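A kitchen that exists only in a computer: my visit to the open day in Humdale

Aug 4, 2024

I had wanted to see the robotics workshop in Humdale since April, when a small notice about it hung in our library. Last week I finally went.

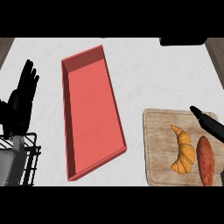 The simulated kitchen counter, with the tray still empty and the croissant and the sweet potato on the board.

First I must say that I am not an engineer. I repair sewing machines, so I know a little about motors and belts, but about robots I know only what I read. English is my third language and the talks were fast, so if a technical person finds a mistake, please write it in the comments and I will correct it.

The workshop is in the old Sorensen building, behind the feed store. The bus from Trurkenholm stops at the bridge, and from there you walk for 20 minutes along the canal. There were paper arrows on the lampposts, but one of them pointed to a parking lot and I lost some time there together with a family with two small boys. The boys were very sure that the robots would be inside the parking lot.

The project is called Sollside. They want to teach a robot with two arms to do simple jobs in a kitchen, like putting food on a tray. A large part of the learning happens in a simulation, so in the first room there were no robots at all, only desks and a big screen. I heard one father say "so it is a video game," and the young woman at the desk did not mind. She said that yes, it has much in common with a game, only that the weight and the friction must be right, or the robot learns nonsense.

On the screen was a kitchen counter of white marble, and it surprised me how much care there was in it. You see the thin gray lines in the stone, and the cutting board looks old, like a board that somebody used for years. On the board lay a croissant and a sweet potato. Of course no person ever cut bread on that board. I asked why they make it look worn, and she explained that they change the look of things all the time: new board, new stone, different light. If the robot practices only on one clean board, it becomes helpless when it meets another.

The task of the morning was to move the food from the board to the red tray. For me this is one second of work. For the robot it is a long list of small questions. Where does the croissant end? From which side to take it? How much can I press? In the simulation they can try it 2,000 times in one night, and in the morning they come with coffee and look at what went wrong. They showed us a collection of the failures, and this was the part where everybody laughed. In one of them the sweet potato rolled slowly off the board, over the counter and down to the floor, and the arm continued to grip the air with great patience.

I liked that they showed this. At the trade fairs where I go for my work, you only see the machine that sews perfectly. Then you buy it, and in the second week it eats your fabric.

There was also a longer explanation about the hand. The black hand on the left has slender fingers and something like a thumb, and I could not stop looking at it. To me it looked elegant, a bit like the hand of a piano player before the concert begins. A man behind me asked if it would not be cheaper with a simple clamp. The answer was that for many jobs a clamp is enough, but a kitchen is made for human hands, every handle and every lid, and with fingers you have more ways to hold a thing. Each finger also gives more numbers to control, and that makes the learning slow. I understood this part well. In a sewing machine too, every extra function is one more place where something can go out of adjustment.

After the first room we had a break with lemonade. It cost nothing, but there was a box for donations for the school in Humdale, and I put in what I had in my coat. The line was long. I talked with a retired baker who was a little offended by the croissant. He said that a real one loses half of its leaves when you touch it, and he wanted to know if the computer knows this. I did not know what to tell him. Later he asked the question in the talk, and the speaker admitted that their croissant is one solid piece and does not crumble. The baker was satisfied — I think he was even a bit proud.

The talk itself was in the upstairs hall. They have 72 chairs and all of them were taken, so I stood at the wall. Much of it was about the step from the simulation to the real machine. As I understood it, a robot can be very good on the screen and very bad on the table, because the real world is full of small things that were not in the program. A sticky spot, a warm motor, a lamp that shines from the wrong place. They collect these differences and try to put them back into the simulation. The speaker said they had repeated one grasp 400 times with real food before they trusted it, and that the food afterward was not in a condition to be eaten.

I had hoped to see a real arm too, but that room was open only for groups with a reservation, and I did not know that I needed one. This is my only complaint. It should be written on the notice, in large letters.

On the way out they gave each visitor a sheet with the program for the next open day and a form where you could write which kitchen job you would like a robot to learn. The two boys from the parking lot wrote "pancakes." I wrote "cleaning the oven," with the word "please." Then I noticed that my bus was leaving in a few minutes and I walked very fast along the canal, with the sheet folded in my pocket, where it got wet from the rain. I can still read the address but not the date, so if any of you also went and has a dry copy, please send it to me.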